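Bitumora issues firmware update for Vudilska folding quadcopter

October 9, 2018

Bitumora has released a firmware update for the Vudilska, its folding camera quadcopter, changing how the aircraft estimates remaining flight time and how it behaves during an automatic return to the take-off point. The update applies to the aircraft, the handset and the batteries, and all three must be on the same version before the motors will start.

The main change concerns the low battery return. Until now the aircraft began its return when charge fell to a fixed level, 30 per cent by default, whatever the distance or the wind. The new firmware works out the charge needed from the present distance, the height and the ground speed achieved over the previous minute of flight. In still air close to home this allows a later return. Into a headwind it brings the return forward, in some cases well before the old fixed level would have been reached.

Owners who prefer the former behaviour can restore it in the battery menu. The setting is stored in the aircraft and not in the handset, so it stays in place if a second handset is paired.

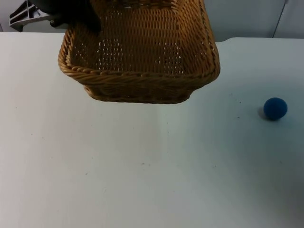 Woven basket with a braided rim, over a white tabletop.

Bitumora has also altered the descent stage. The aircraft previously came down at one speed until the downward sensors detected the ground, then slowed sharply. It now slows in two steps, the first at 14 metres and the second at 2 metres. The company says the change reduces the pitching that some owners reported over long grass and water, where the sensors tend to give uneven readings. The pilot can still cancel the descent at any point by pushing the throttle stick up.

Maximum speed in the fastest flight mode is unchanged at some 70 km/h. Braking from that speed is gentler than before, and stopping distance is correspondingly longer. Pilots who fly near trees or buildings should allow for this on the first few flights. Obstacle sensing remains switched off in the fastest mode, as it was at launch.

Gimbal control has received smaller corrections. Horizon drift after a long yaw turn has been reduced, and the camera no longer tilts to its lowest position when the aircraft is restarted with the handset already on. Video bit rate and still image formats are not affected. Settings saved under the previous version are kept, with the exception of custom stick curves, which return to default and have to be entered again.
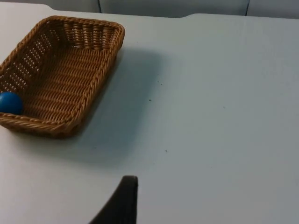
The basket's rim is a thicker twisted braid.

Installation is through the handset, over a cable or a wireless network. Each battery must be fitted and updated in turn, and the aircraft should not be switched off while the status light is flashing. Both the handset and the battery in use need at least half charge before the process will begin. A compass calibration is requested on the first start afterwards. Bitumora advises doing this outdoors, away from parked vehicles and reinforced concrete.

One fault is known to remain. If the home point is moved during flight, the map on the handset may go on showing the old position until the screen is refreshed. The aircraft itself uses the new position — the error is confined to the display. A correction is planned for the next release, expected in February.

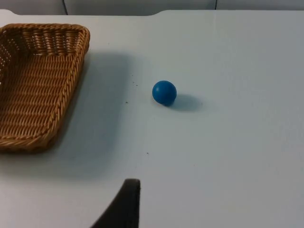 Third-party batteries and accessories

The update affects owners of batteries made by Mangubat. These packs report voltage but not cell temperature, and the new return calculation needs both. With a Mangubat pack fitted the aircraft falls back to the fixed level and shows a notice on the handset at start-up. It will still fly normally in all modes.

Propeller guards from Piscombe are not recognised by the aircraft, which therefore makes no allowance for their drag at the start of a flight. Piscombe recommends choosing the fixed level when its guards are fitted.

The firmware is free of charge. Aircraft still on the original launch version must first install the previous update before the new one is offered.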